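Monthly check, kitchen cell two-arm unit, Bistville shop — March

I do this one in the same order every time, sim first and then the real machine, so the notes below follow that. Anything without a comment was fine and I just ticked it.

## Before power

- [x] E-stop button pushes in, latches, twists out clean
- [x] Floor tape still down on all sides. One corner by the door is curling again, I pressed it flat but it wants new tape.
- [x] Base bolts at the paint marks
- [x] Cable sleeve, left shoulder
- [ ] Cable sleeve, right shoulder — there's a scuff on the inside of the bend, maybe as long as my thumb. No wire showing. I wrapped it and ordered a new sleeve from Jeteck, so leave this box open until it's on.
- [x] Gripper fingers, both hands, no cracks or wobble

## Hours and grease

The counter had passed 2,000 hours when I looked, so both wrists got grease even though the left one didn't seem dry. The Jeteck sheet says every 2,000 and I'd rather stick with it than argue with a noisy wrist in the summer! Wipe off the extra, please. Last time I found a nice fat blob on the countertop.

- [x] Left wrist greased
- [x] Right wrist greased
- [x] Counter note written on the inside of the cabinet door

## Sim run

We run the Yurt kitchen file for this, the one with the granite counter and the big white fridge. What I care about is the left arm coming in low over the counter and getting the tip right up to the bowl without touching the rim, and the right arm staying up out of the way while it does. If those two poses look good I let the rest of the routine play through and go get coffee (okay, I stay and watch, mostly).
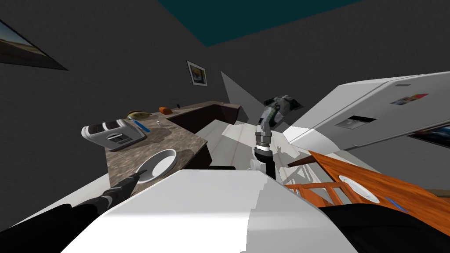

*Yurt kitchen file: left gripper beside the rim of the white bowl, right gripper raised.*

- [x] File loads with no missing parts
- [x] Left arm reach to bowl
- [x] Right arm hold position
- [x] Full routine, no collision flags
- [ ] Joint log saved to the shared drive — the drive was full. I saved it on the cell PC under the month name and I'll move it over once there's room.

## Real machine, slow speed

- [x] Homes without a fault
- [x] Left and right arms track the sim poses. The left came in a hair high, so I redid the zero on joint 2 and ran it again. Better.
- [x] Grippers open and close all the way
- [x] Light curtain stops motion. I tried it from the front and from the fridge side.
- [ ] Fan filter — gray and fuzzy. I vacuumed it and put it back, but it really needs swapping. The Sternodberg ones fit, the cheap ones we had before leave a gap at the top and I'm not buying those again.
- [x] Motor temp after the warm-up loop, left shoulder reads 83 °F

## Still open

Right shoulder sleeve, joint log, fan filter, floor tape. The cell is okay to run at normal speed with those open, but if the wrap on that sleeve starts to peel, shut it down and come find me. Spare tape is in the drawer under the cell PC.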